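Speaker notes: Cutting by hand – how Kilside manages its hay meadows
Talk to the Tostness allotment and smallholders' evening, September 11, 2023

Slide 1. Title
Wait for the lights. Say that the handout has the dates on it, so there is no need to write them down. Questions at the end, but stop me if a word makes no sense.

Slide 2. Where Kilside is
Two fields on the north side of the Tostness road, and the strip by the beck which we took on later. Heavy clay at the bottom, thin and stony at the top. The top field was never ploughed as far as we can tell from the old tithe map. The bottom one was reseeded with ryegrass and it shows.
Point out the gateway on the map. It matters for slide 6.

Slide 3. What a hay meadow needs
One cut a year, taken late. The cut grass has to come off. If it lies and rots it feeds the soil, and rich soil suits docks, nettles and coarse grass. Most of the flowers people like do better on poor ground.
Grazing after the cut, sheep if we can get them. Their feet open up small bare patches where seed can settle.
Yellow rattle: explain that it is partly a parasite on grass and weakens it. It is an annual, so if it is cut before the seed drops it is gone the next year. Pass round the dried heads. They rattle when ripe, hence the name.

Slide 4. Hand tools
Scythe for the open ground, sickle for the edges, around posts and under the hedge. Sickles are cheap second-hand and many people in the room will have one in the shed. Check the rivets where the blade meets the handle before buying.
Serrated blades are for pulling through a held bunch. Smooth blades need sharpening with a stone, little and often. Wipe the blade dry and oil it before it goes away.
Glove on the holding hand. Cut away from the legs. When you stop, put the tool where you can see it and never flat in long grass. 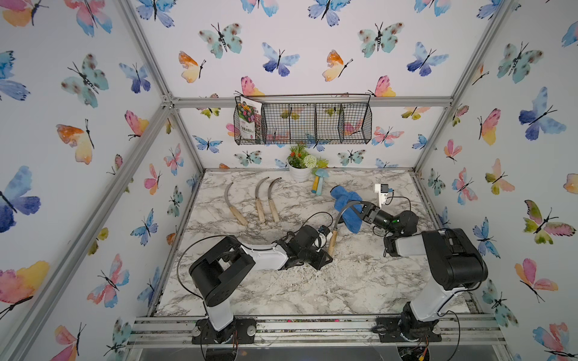 Three sickles and a small potted plant on a marble-patterned top.

Slide 5. When to cut
We used to cut at the start of July because that was when the contractor could come. Rattle had barely set. Now we leave the top field until the end of the month, and the beck strip later still.
Weather decides the rest. We want 5 dry days and seldom get them. In a poor year we have carted it off damp and stacked it for compost, and the meadow did not mind.
Leave one corner uncut each year and move it round. Insects use the standing stems over winter.

Slide 6. Getting the hay off
This is the hard part and people underrate it. The gateway is narrow, so nothing wide can get in from the road. We rake into rows, roll the rows on to sheets and drag the sheets downhill. Wooden rakes are kinder to the ground than spring tines.
Last year we made 174 small bales with the hand baler. Most went to a smallholding at Asen, the rest were too full of thistle to sell.
Pause for the question about money. Answer: it pays for the string.

Slide 7. Seed and plug plants
Green hay is the best method if there is a good meadow close by. It is cut and spread the same day, while the seed is still in it.
Plug plants for the small jobs. We put in 300 plugs over two autumns, mainly knapweed, betony and devil's-bit scabious. Losses were worst where the grass was thick, so scrape back a patch first, down to bare soil. Water once when planting and then leave them.
Bought seed: read the packet for where the seed came from. Ask for native stock. The Polák mix we tried on the beck strip had a lot of cornflower in it, pretty for one summer and then gone.

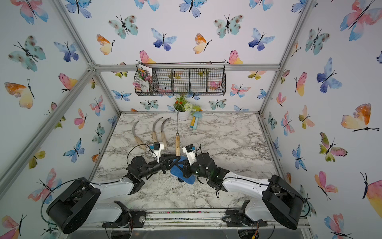
Kilside Meadows Group | Land and Skills Team

Slide 8. What changed
More than 7 years of records now, same squares each time. Rattle has spread from the top gate nearly to the middle. Ryegrass is thinner in the bottom field, though still the main grass there. Knapweed is doing well. No orchids yet. Someone will ask.
Be clear that the top field started out in good shape and would flatter anyone.

Slide 9. Starting small
A lawn will do. Stop feeding it, cut in late summer, rake off, sow rattle in autumn on scratched ground. Fresh seed only – old rattle seed hardly ever comes up.
Keep a mown path through it, which also keeps the neighbours happy.

Slide 10. Dates and thanks
Scything day and sharpening morning are on the handout. Bring gloves and stout boots. Thank the hall for the projector. Collect the rattle heads back in before people leave.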